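Sturcombe Wrist View Kit
Nov 20, 2019
Home > Kits > Arm add-ons > Wrist View

I've wanted to put this kit up for sale for ages, and now that the second batch of brackets is back from Plenville I finally can! Wrist View is the small camera set I built for my own work on close-up grasping, and it does one job. It gives your arm a picture from right beside its own fingers, all the way through the move, including the last bit where a camera on a stand usually sees nothing but the back of the arm.

A bit about the method, as that's what most of you write in to ask. My set-up learns from people. Somebody guides the arm through a pick by hand, the camera records the whole way down, and a smallish network (I call it Pop, it has been called that since May and I'm not changing it now) learns to match what the wrist sees to how the person moved. There's no 3D model of the object anywhere in it. Pop only ever gets the picture and the joint angles, and it guesses the next small step, over and over, until the fingers close.

The result I was really after was the comparison. I ran the same set of picks two ways, once with a fixed camera on a tripod and once with Wrist View, same arm, same training time, same network. With the wrist camera Pop got 81 per cent of them. The tripod version did noticeably worse, and nearly all of its misses came late in the reach, with the fingers landing just short or just to one side. I've put the full table in the write-up that ships with the kit, misses included, and you're very welcome to pick holes in it.

What's in the box
Camera module with fixed-focus lens
2 clamp brackets (one short, one long)
2 m cable with strain relief
Hex key and spare screws
Printed write-up and set-up card

Fitting it is easy enough. Clamp the bracket on, run the cable back along the arm with plenty of slack at the wrist (more than you think, I've pulled mine out twice) and then turn the joint slowly through its full range before you switch on anything clever. Have the live picture open while you tighten up, and try to get the fingertips and the patch of floor or table beyond them in view together.

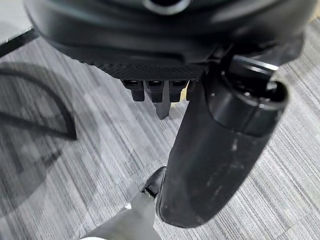 I did wonder at first whether having so much of the arm in view would confuse the training, so I tried masking it out in software. Scores went down! My best guess is that Pop uses the gripper as a sort of ruler, judging the gap between the tip and whatever is behind it, and shadows may well help there too. I haven't tested the shadow idea properly yet, so please don't quote me on it.

It works with the Povora arm controller straight away, and with anything else that will take a plain video stream. If you move the bracket after training you'll need to record fresh demonstrations, sorry, there's no way round that one at the moment.

Orders go out from Sturcombe in plain card packaging. If you're not sure which bracket suits your wrist, send me the diameter before you start drilling anything.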